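Grura: outdoor goal-reaching from a single camera
README and data card, version 2

Hello! If you've landed in this folder you probably want either the data or the training code, and both are here. I wrote most of this in the evenings while the last runs were cooking, so some bits are longer than they need to be. The quick start is near the bottom if you'd like to skip my rambling.

What Grura is

Grura is a small policy that drives a wheeled robot outdoors using one forward-facing camera. You give it the current picture, a short stack of earlier pictures and a goal picture (what you'd like to be looking at when you arrive), and it gives you back five waypoints on the ground plus a guess at how far off the goal is. There's no map, no laser and no GPS in the loop. I love maps, I've built plenty of them, but I wanted to know how far you can get on looking alone when the ground is shiny and half the landmarks are hedges.

The robot is called Aoki. It's low, it's slow, and it sees the world from somewhere near shin height, so kerbs look like proper walls and a dandelion can fill a good chunk of the view. If your own robot carries its camera much higher, expect to fine-tune before anything sensible happens.

What we were testing

The method idea is a plain one. Most goal-picture policies learn distance from time: two frames from the same drive, so many steps apart, and the network has to say how many. It works nicely indoors. On a long straight path it goes to mush, and the reason is easy to see once you put frames side by side. The far trees barely change while the robot trundles on, and the near ground changes constantly without telling you much of anything. The network learns to shrug.

So Grura splits the picture softly into near and far with a learned mask, and trains the distance guess on both halves separately. A small head then decides which half to believe. That's the whole trick! On a path like the ones at Drollside, which is where all of this data was collected, the head should lean on whatever at mid-distance is growing fastest in view, and it should learn to leave reflections alone.

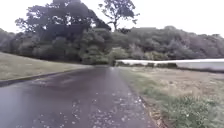

Page 2

Reflections deserve a section to themselves, so they're getting one.

Wet ground and the bright patch problem

An overcast sky in wet tarmac makes a big pale blob in the middle of the path, and the blob travels with the camera. It never gets any closer. Our first model treated it as a landmark, and a very reassuring one, because it was always there. You could see it in the distance guesses -- flat as a pancake for the whole length of a path, then a sudden panic at the end when the greenery filled the view.

I tried the obvious things first. Random brightness changes did next to nothing. Cutting out the lower part of the picture helped on wet paths and wrecked everything on grass, where the lower part is all you've got. Training on more wet drives helped a bit, but mostly it made the model more timid.

What did help was the consistency term. We take two frames from the same drive, predict where the near patches should have moved to given the wheel odometry, and penalise the mask for trusting patches that didn't move as they should. A reflection fails that test straight away. So do smears on the lens, which I hadn't planned for and was very pleased about. Fallen leaves stuck to the ground pass it with flying colours, and in the mask pictures you can watch the model get quite attached to them.

You do need odometry for training. You don't need it for driving.

What's in the data

There are nearly 300 drives in the release, all from Drollside, all driven by hand with a gamepad. Each drive is a folder with the frames in order, a file of wheel odometry and gamepad commands, and a short notes file. The notes are free text and I won't pretend they're consistent. Some say "wet, dull, went fine" and some are a paragraph of grumbling.

The held-out set is a separate list of 300 start and goal pairs, picked by hand so that each goal is reachable from its start without crossing a road. Please don't train on those. They're in their own folder with a loud name so that it's hard to do by accident.

Ground types you'll meet: tarmac, mown grass, rough verge, gravel, bare soil. Weather is heavily tilted towards grey. If you want hard sunlight and crisp shadows you'll need to look elsewhere or bring your own, and I'd love to hear how you get on.

Frames are kept as they came off the camera. That means blur, and sometimes a lot of it. I went back and forth on whether to filter the worst ones. In the end I left them in, as the robot has to drive through those moments too and a cleaned-up set would have flattered every number in the results. There's a sharpness score for each frame in the index file, so you can filter for yourself if you disagree with me.

Close-up surfaces

The other hard case is being near something big and flat. Fences, walls, the sides of sheds. When one surface takes up most of the view there isn't a far half to speak of, and the mask has to put everything in near without falling to bits. Long horizontal boards are the meanest version. Slide along them sideways and one stretch looks very much like the next, so the distance guess has little to hold on to apart from whatever's growing at the bottom.
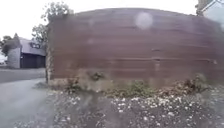
I'd assumed gravel would be the nuisance in those spots, all that fine texture turning to soup as soon as the robot moves. The consistency term seems to cope with it, though. Pale stones on dark soil make decent little anchors even when they're soft. The trouble comes from the boards themselves, and the best fix I've found is dull: when the head's confidence drops below a threshold, Grura slows down and shortens its waypoints until something with an edge comes back into view. It looks hesitant when it does this. I've grown fond of it.

If you're adapting the code, the threshold lives in the drive config and it's the first thing I'd tune. Too high and your robot creeps everywhere. Too low and it'll head for a fence with great self-belief.

How it compares

The baseline is Fumton, our older policy with the plain time-based distance and no mask. Same encoder, same data, same training length. I wanted it to be a fair fight, so Fumton also got the slow-down rule, tuned separately.

On long straight paths Grura is clearly better, and the gap is widest on wet ground. On short hops across grass there's nothing in it, and on a few pairs Fumton does better, mostly where the goal is just past a bend. I think the mask is throwing away peripheral stuff that helps with turns, but I haven't proved that. The full table, pair by pair, is in the results folder along with the seeds. Have a look before quoting any averages at people -- the pairs vary a lot and the average hides most of it.

Lookalike views

Something to watch if you're making your own goal pictures. Two spots along the same path can give you views that match almost everywhere: same trees at the end, same grass either side, same white sky. A person sorts them out from small things off to the side. Grura often does too, but when it gets it wrong it stops early and is quite sure of itself. Pick goals with something distinct at mid-distance and you'll save yourself some bother.

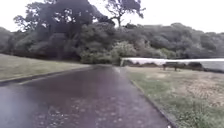 Wet path with a kerb on either side and a bench out on the right-hand lawn.

For lookalikes I'd also suggest passing a short stack of goal pictures in place of a single one. The code supports it (set goal_stack in the config) and it costs very little at run time.

Quick start

Install the requirements file into a fresh environment. Run the fetch script, which pulls the drives and checks them. Then run train with the default config, and evaluate with the held-out list. If you only want to poke at the masks, there's a notebook called look_at_masks that loads a trained checkpoint and a drive of your choosing, and it'll run happily on a laptop if you're patient.

Known problems

Odometry slips on wet grass, and the affected stretches are flagged in the index but I'm sure I've missed some.

A handful of notes files are empty. Sorry.

The distance guess is in steps, not metres. Please don't feed it straight to anything that expects metres. I did this myself in January and spent a whole Wednesday hunting for the bug.

There are no night drives.

What I shouldn't like it used for

Grura hasn't been tested around people in any serious way, and we always had someone walking beside Aoki with a stop button. Treat it as research code. If you put it on something heavier or faster, add your own obstacle detection and keep it separate from the policy.

Getting in touch

Open an issue on the repository, and put the drive folder name in the title if it's about the data. I read them all, though I can be slow in term time. Corrections to the notes files are especially welcome, as are mask pictures of anything odd you come across.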